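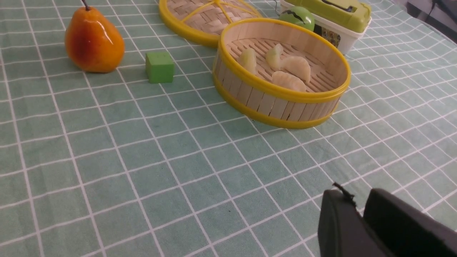
Why did the left arm stop by itself in February?

The cable that goes along the upper part of the arm to the wrist had become damaged inside, and in certain positions of the wrist the signal was lost for a moment. The controller then did what it is made to do, it switched off the motion and kept the joints where they were. The gripper is on a separate line and did not stay closed. I will explain this second point with more care, as it is the one which concerns our safety.

Many of you in the Stekum building have asked me about the matter in the corridor, and I have perhaps given different answers on different days, depending on what we knew. So I was asked to write it down for the newsletter.

The dumpling task is known to most of you. The two arms work over the table with the green grid cloth, they take the dumplings, put them in the bamboo steamer and place the lid. The fruit and the small cubes are there as things which the arm must learn to leave alone. It looks like a game for children, but it is a good test for a gripper, and the steamer is more difficult than one thinks, as the rim is narrow and the wrist must turn quite far to come over it.

The first stop came on a Wednesday, shortly before lunch. The left arm was coming down with a dumpling in the fingers and it halted over the cloth. The fingers opened and the dumpling fell. I was at the desk and I believed that I had touched the stop button with my sleeve. I reset everything and continued, and I did not write it in the log. It was an error from my side and I would like to say so plainly. If I had written it, we would have had the pattern some days earlier.

After that we had four more stops, so five in total. The control software, Bremov, gave us each time the same message, "joint communication lost", with no number of the joint. We lost much time with this message. First we changed the network switch. Then we blamed a new version of the software and went back to the old one, and for two days all was well, which convinced us completely. On the third day the arm stopped again.
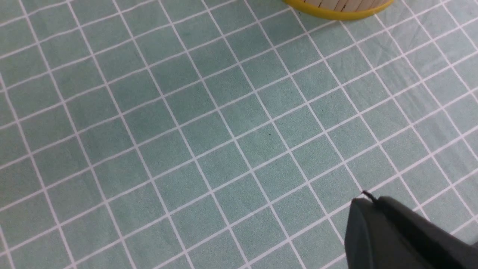
What helped us in the end was to go back through the recordings. We have 992 runs stored for this task, and the first stop is in run 367. Before this run there is no lost signal at all, not even a short one. After it there are many very short ones, too short to stop the arm, and nearly all of them come when the wrist is turned outward and the arm is low, as it is when it comes over the near side of the steamer. My colleague at the other desk put the wrist angle and the lost signals on one plot and we could see it in a minute. I am a little ashamed that we did not make this plot before we changed the switch.

We then switched the power off, removed the cable and bent it by hand with a meter connected. At the place where it leaves the clamp, the contact came and went. From outside the cable looked quite good. It had been fixed with too little free length, so with each turn of the wrist it was bent at the same point. The Holzer technician in Elomport, to whom we sent it, told us the same thing on the telephone, and added politely that the free loop is described in the fitting instructions. We had read them, but we had fitted the cable before the gripper was changed, and the present one is longer.

The new cable has a larger loop. You will notice that it stands out more from the arm and moves over the table during the work. Please do not tie it back to make it tidy. I have found a tie on it once already.
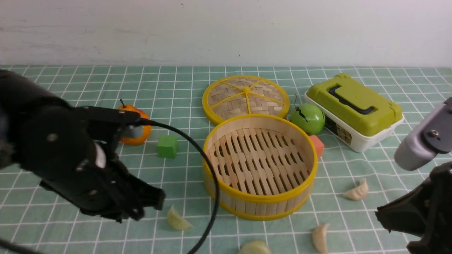
Now to the gripper. We all had the idea that after a stop everything stays as it is. For the joints it is true, the brakes hold them. For the fingers it was not true on our cell. When the communication is lost, the gripper waits for a command, does not receive one, and goes to its rest position, and the rest position was set to open. With a soft dumpling there is no harm, you pick it up from the cloth. But the same arms were used in autumn for the glass jars, with people standing close to the table, and I do not like to think about it too much.

We have changed the setting, so the fingers now hold what they have when the signal is lost. It brings a different risk, for example if a finger of a person is between them, and for this reason a few rules are valid from now on.

After any stop, wait 15 seconds before you reach over the table. In one of the February cases the signal came back by itself and the gripper moved again, while the arm was still standing. The waiting time does not replace the red button, press it also.

To take an object from closed fingers, first switch off the gripper supply with the key at the back of the cell, then use the release on the gripper. Do not pull.

Write every stop in the log, also when you believe it was your sleeve. The time and what the arm was doing are enough, it does not need to be a nice text.

The right arm has not shown the fault, but its cable was fitted on the same day and by the same persons, so we will replace it too. The part is ordered. Until it comes, the right arm runs at reduced speed and only when two people are in the room. Those who have booked the cell for longer runs should please speak with me first, and we will find another slot.

Océane Bélanger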